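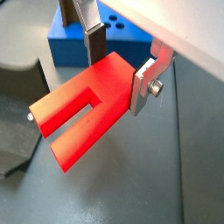 Marilou Galang asked if the shape boards could get their own page, as the loose pieces are what the kids at her place go for first. So these are the shapes, apart from the puzzles.

The red one is a thick U with a rectangular slot and two prongs. It goes with the blue foam block -- the one with round, oval and square holes in the top.
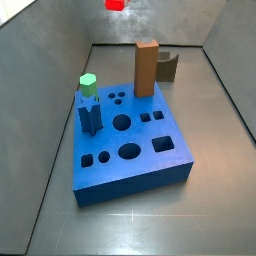

The star is nearly the same blue as the foam, so it gets overlooked at cleanup. Light green hexagon, tall brown block with a notch or groove in the end, dark gray curved piece. The full list is on the Mudaliar page, 23 pieces in all -- Olga Huenchumán keeps it up to date.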